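Eight rounds in Lindirton

I said in November that I was going to play a proper weekend tournament again, and a few of you (well, two of you) asked how it went. So here is the very long answer, with far too much about one rook ending in it. Skip to the bit with the heading if you only want the chess!

The Lindirton Open is eight rounds over a long weekend, which is a lot of chess for somebody who hadn't sat at a board with a clock since moving house. I'd been playing online, of course, mostly five-minute games with a cup of tea going cold next to me, and I'd convinced myself that this counted as training. My opening knowledge was in decent shape. My ability to sit still for four hours was not, and by the second evening my back felt like it belonged to somebody's grandad.

There were 121 of us altogether, split over three sections, and I'd put myself in the middle one. The hall was the big one behind the library with the squeaky floor. If you've played there you'll know the trick is to get a board on the far side, away from the door, and if you've played there and lost you'll know that the door is the reason.

Round one I was paired with Ifeoma Aliyu, whom I remembered from the county juniors when she was about as tall as the table. She is not as tall as the table any more and she plays the Caro-Kann like it owes her money. I got a slightly worse position, then a much worse position, then she offered a draw with both of us under five minutes and I took it so quickly I nearly knocked my king over. She told me afterwards she hadn't seen the knight fork. I hadn't seen it either, so that made two of us.

Rounds two and three were wins, one good and one lucky. The lucky one I won't be publishing, because my opponent reads this blog. Hello, Mieczysław! Mr Ostrowski had me completely tied up for thirty moves and then put his queen on the one square where I could trap it. He was very gracious and bought me a flapjack.

Then I lost to Somtochukwu Amadi in round four, in twenty-two moves, with the white pieces, in an opening I've played since I was at school. I'd like to say he surprised me with something new but he played the main line and I forgot it. I got the move order wrong on move nine and spent the rest of the morning pretending to think.

Where I stayed

A few people wanted to know about accommodation, as the hotel next to the hall has gone up again. I took a small flat on the Tistholm side of the river, with a kitchen, and I'd do the same next time. It was a 20 minute walk to the hall, which was just right for going over the opening in my head on the way there and for grumbling on the way back. Having a kitchen meant porridge before the morning round and pasta after the evening one, and not a single petrol station sandwich all weekend.
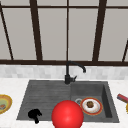

The rook ending

Right, round six, the one I've been boring everybody with. I had Black against Minoru Higuchi, who was leading the section on four and a half out of five and had been winning everything in about an hour flat. I decided I wasn't going to be clever. I played a Queen's Gambit Declined, swapped pieces whenever he let me, and by move thirty we had a rook and four pawns each, with all of mine on worse squares.

He pushed on the kingside and I had a choice. I could sit with my rook on the back rank and wait, or give up a pawn to get the rook behind his passed pawn. My coach back in the day, Janaka Karunaratne, used to tap the board with a biro and say "active rook, active rook" until you wanted to throw the biro out of the window. So I gave up the pawn. I then spent the next ten minutes sure that I'd given up the pawn for nothing.

But it held! He got his king up to the sixth rank and I kept checking from the side, and every time he came towards my rook I'd go back to the far file and start again. We went on like that for ages. At some point I looked up and all the other boards in our row had finished and the pieces had been set up again. He tried everything, including putting his rook somewhere daft to see if I'd panic, and I very nearly did. We shook hands on move 87, a few minutes before ten at night, and I had to sit in the corridor for a bit before I could face my coat.

I put it through the computer when I got home, and there was one moment where he was winning. He needed to bring the king round the long way, leaving the pawn alone for three moves. I asked him about it by message and he said he'd looked at it and thought it was too slow. So did I, while I was sitting there sweating about it.

The last two rounds

I was worn out after that and it showed. Round seven was a short draw that neither of us should be proud of. In round eight I had White again and finally won a nice game with an attack down the h-file, bishop sacrifice and everything, though he could have declined it and been perfectly all right. That left me on five out of eight and tied for a place somewhere in the teens. Minoru won the section by half a point, which made me feel a bit better about the ending.

Would I do it again? Yes, and I've already put my name down for the spring one. I'm going to ask for a bye in the first evening round this time, and I'm bringing a cushion. I also need to learn what to do against the Caro-Kann, so if anybody has a book they don't want any more, leave me a comment. I can swap you a barely opened one on the Dutch.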